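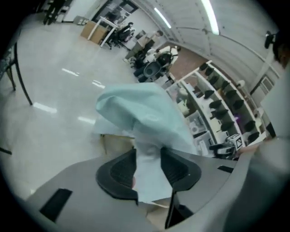
Light blue cloth pinched between the finger pads of the gripper.

Skamia Hand-Held Demo Gripper

Okay, so I sell a few different things on this site, but this is the one I get the most mail about, and it's the one I'd grab first if the building were on fire. The Skamia is a gripper you hold in your own hand to show a robot a task. You pick the thing up, you do the job, the camera on top records what the fingers did and how your hand moved, and later on your robot learns from all of it. No joystick, no arm to drag around!

I came to it from remote control. I spent a long winter running a Pomerstead arm from a leader handset, and folding one dish towel took me almost 6 minutes (I have the recordings, they're painful). With the Skamia in my hand the same towel takes 20 seconds, and I can still feel when the fabric starts to slip. Cloth is where I really noticed it. It bunches, it twists, it flops over the pads, and you just react the way you normally would.

The finger pads are black and textured and they're the part I'd tell you to look after. Wipe them down with a barely damp rag when they pick up lint. If you do towels and T-shirts all day they will pick up lint. Replacements come as a pair, and please swap both together, I've had people change only the left one and then write to me about crooked grasps.

What's in the box:
Gripper body, gray
One pair of textured finger pads, fitted
Camera and wide lens, fitted
Wrist strap
Charging cable
Printed marker sheet for calibration

Weight is 370 grams without the strap. I've got small hands and I can go most of a morning before I want to put it down. Left-handers can use it too, the trigger is on the centerline.

Recordings come off as plain files and the Ullaleck converter reads them with no fiddling. If you're on the Suominen software you'll need their import plug-in, and do the update before you start, the old version drops the finger width and you won't notice until training time. Ask me how I spent my Sunday.

One tip if you're new to this: slow down at the moment of the pinch. Everybody rushes it. Close, wait half a beat, then lift. My folding set is 1,552 demos now and the early ones, where I snatched at the cloth, are the ones I ended up throwing out.

Ships in March with the new strap. Spare pads and straps are on the accessories page, and if you want a bulk price for a whole team, use the contact form and tell me how many hands you've got.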